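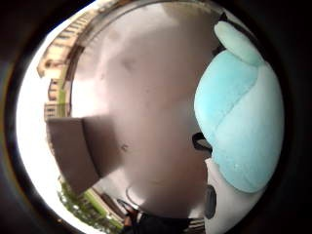 Day five with the hand gripper

April 23, 2019

Quick one tonight, dinner's on the stove.

So the job this week is soft toys. Pick up, turn over, put down, let go. You hold the gripper yourself and do the thing, and the fisheye records what the fingers would see. No arm involved yet, that comes in June if Siltia ever ship the mount. For now it's my wrist doing all the work and my wrist has opinions.

We've got 34 clean demos of the pale blue plush. Wanted 70 by now. Trouble is my other hand. I reach in to steady the toy, or to swap it round, and suddenly it's taking up the whole middle of the lens. Big soft blur, toy squashed over to the right, building and trees bending away on the left. Can't train on that. Well, you can, but then the robot learns to wait for a giant palm to turn up.

Jaruwan Jaidee went through the first lot with me and she was pretty blunt. Her rules, which I've stuck on the fridge:

Free hand out of view before you start the clip.
Count two. Then move.
Don't rush the letting go. Open all the way, pause, back off slowly.
If you fumble it, keep going and tag it as a fumble. Don't delete.

The last one surprised me. I'd been binning every wobbly grab, probably a third of what I did on the first day. Turns out she wants them, the recoveries are worth more to her than another perfect pick. Bit late now – but fine.

Other notes, mostly for me:

Plush is harder than the mugs were. It squishes, so your fingers close way further than you expect and there's no nice click to tell you you've got it. I keep over-squeezing. Tried going in by the seam and that felt better, not sure it shows up in teh data.

Daylight's doing my head in. Bright sky washes out to white and the exposure hunts around every time I swing past it. Going to try facing the other way tomorow and see if the colour settles.

Also tried the Orberg remote setup for an hour, with the joystick. Hated it. Everything took about 5 times as long and I still missed. Doing it by hand is so much quicker, even with the sore wrist.

Right, rice is boiling over. More when I hit 70.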